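Notes for the talk, Sunday, second slot after lunch. Keep water near. Don't read these out word for word!!

Opening. Ask who ate a proper lunch today. Hands up. Then who ate it sitting down, away from a screen. Fewer hands, always. Wait for the laugh, move on.

Main point early: the lunch break has shrunk and most firms let it happen. Nobody voted for it. Flonell survey, 200 staff, half said they eat at the desk most days. Don't give the whole table, just that one line. Barış Karaca ran the numbers, thank him, he is in the room (back row?).
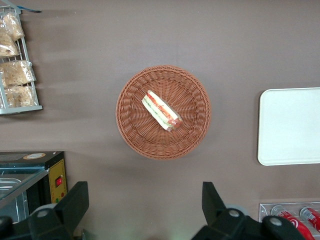
What people eat when they have no time. Comes down to whatever can be held in one hand while the other one stays on the mouse. No plate, no fork, no smell to annoy the next desk. A sandwich in clear film, bread and a strip of something red and green, and off you go. Point at the basket. Put that same sandwich in a woven basket on a table and it starts to look like a meal somebody meant you to have. Dilenen tried this, bread baskets on shared tables, trays gone. People stayed longer. Say how much longer only if asked, the figures are a bit soft.

Slow down here, I rushed it last time.

Cost. Everyone asks about cost so get in first. Halilović office spent 4000 on the canteen corner, tables mostly, and a decent kettle. No building work. Compare with what they were paying for the away day (don't say the sum, they asked me not to).

Time. 40 minutes is what I argue for. An hour sounds lovely and gets cut to nothing the first busy week. Fixed start, no meetings booked over it, managers go first. If the boss eats at her desk so does everybody esle.

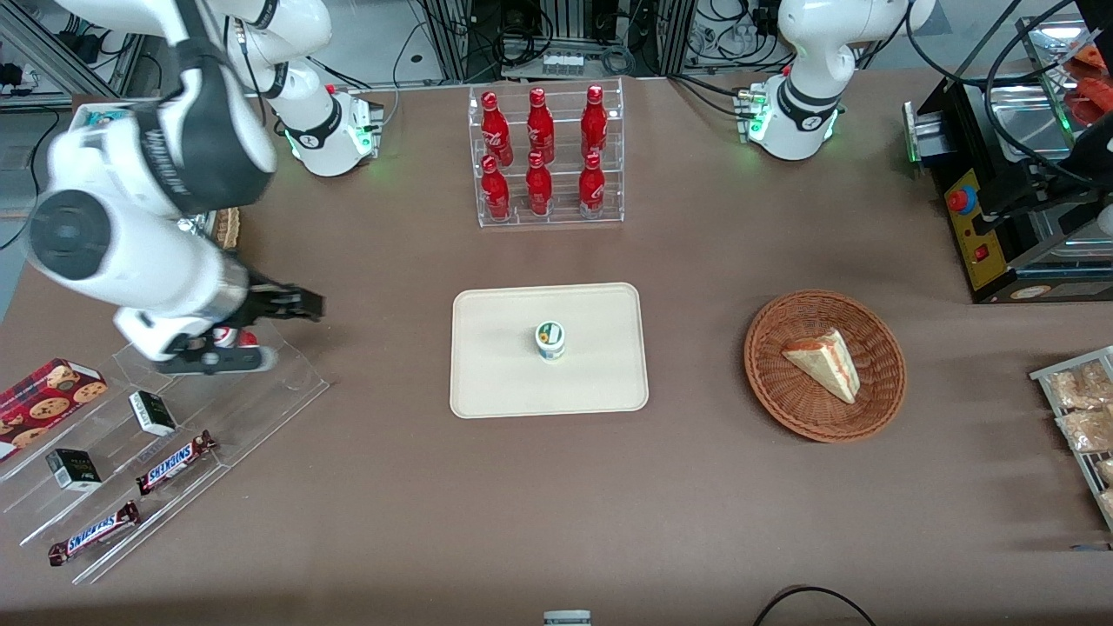
Clear display stand, left side of the table.

Food on show. People pick what they can see. Clavo moved the fruit from the fridge to the counter, same fruit, same price, gone by 2. Biscuits went in the cupboard and there were complaints, one quite long. Read the complaint out if the room is warm, skip if not.

Objections, quick:
Shift teams. Yes harder. Stagger it, two sittings.
Home workers. No good answer yet, say so.
"I like eating at my desk." Fine. Leave them be, its not school.

Ask for one thing to try this week. Clear one table, put the food in the middle, sit down. Then questions, mic is on the left, repeat the question back for the people at the side.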